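工作台小窍门：手持夹爪数据的软件整理

这一页收集我平时处理手持夹爪数据时用到的小办法，主要是软件方面：标定、时间对齐、感知和规划前的检查。中文不是我的母语，有些说法可能不太自然，请读者多包涵。文中的 Ketside 是我们用的录制程序，Brarnico 是回放和标注的工具，Harawira 是规划模块。

一、先对时间，再看图像

很多人拿到一段录像就先看画面好不好。我的习惯是先看时间戳。打开 Ketside 的日志，把每一路相机和夹爪开合信号的第一条记录放在一起比较。如果两路之间差得很多，后面的位姿计算都不可信，这一段先放到“待查”文件夹里，不要急着删除。

夹爪快速开合几次，是很方便的对齐信号。在录制开始时做，结束前再做一次。两处的偏移如果不一样，说明时钟有漂移，只改一个固定的偏移量是不够的，要用线性的修正。

二、标记块的检测参数

夹爪上面装标记块时，检测程序的字典必须和打印的字典一致。这句话听起来很简单，可是我自己在这里浪费过整整一个下午。建议把字典名称写进配置文件的第一行，程序启动时打印出来。

标记的边长要用卡尺量打印好的成品，不要直接抄设计文件里的数。打印机常常会缩放一点点，误差会全部进到距离里面。

白色标记放在白色桌面前面，边缘容易过曝。可以把曝光固定，稍微调暗，再用自适应阈值。窗口大小我一般从 5 开始试。

三、镜子和玻璃

房间里有镜子的时候，感知程序会遇到两个问题。第一，镜子里的夹爪也可能被检测出来。第二，视觉里程计会在镜面上找到特征点，把反射里的柱子和栏杆当成真的，轨迹就慢慢地弯了。
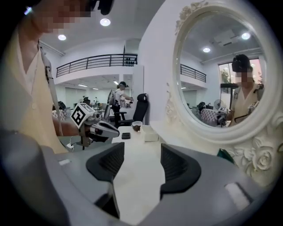
桌边的白色雕花椭圆镜：画面里能看到两把夹爪，镜中也有人和夹爪的影像。

我的处理办法是这样的。先在 Brarnico 里选一帧，沿着镜框内侧画一个多边形，保存成遮罩。相机固定时，这一个遮罩可以一直用。相机装在手上时，遮罩要跟着位姿走，所以最好把镜子当作一个平面写进地图，每一帧重新投影。反射里的特征点在三维上会落到镜面的后面，按照平面的方向过滤一次，大部分就去掉了。

对于标记块，还有一个更省事的判断：镜像的图案是左右翻转的，多数字典不会把它认成合法的编号。但是有的检测库有“允许镜像”的选项，请确认它是关闭的。

玻璃隔断比镜子麻烦一点，因为它一半透明一半反射。我没有找到很好的自动方法，现在还是手工画遮罩。

四、给规划模块的桌面模型

Harawira 需要知道桌面在哪里。不要用整个点云去拟合平面，先把桌面区域裁出来。杯子、盒子这样的小物体留在点云里没有关系，用随机采样一致的方法拟合，它们会被当作外点。

拟合以后看一下法向量和重力方向的夹角。如果超过 4 度，我会先检查相机的外参，然后才怀疑桌子。

椅背是网面的时候，深度图里常常有洞，规划程序可能以为手臂可以从中间穿过去。把椅子换成一个简单的长方体碰撞模型，宁可大一点。

五、文件和命名

每一段录制用一个文件夹，里面放原始数据、配置文件的副本和一个纯文本的备注。备注写三句就够：桌上放了什么，要做什么动作，有什么不正常。

配置文件一定要存副本。我们在 Zaravov 项目里曾经有 168 段数据，配置只存了最后一个版本，结果其中 26 段要重新猜参数，非常辛苦。

文件名里不要用空格，也不要用中文的括号。Brarnico 的旧版本读到这种文件名会直接跳过，而且不报错。

六、人脸和隐私

模糊人脸的步骤放在导出的时候做，原始文件按照你们单位的规定保管。要记得镜子里也有脸。检测模型对反射里的侧脸效果比较差，导出以后请把有镜子的片段再人工看一遍，用大约两倍的速度播放就可以看清楚。

补充：如果遮罩画得太大，里程计在转身的时候会突然丢失。这种情况把遮罩往里收几个像素，再跑一次。

最后修改：2023-05-02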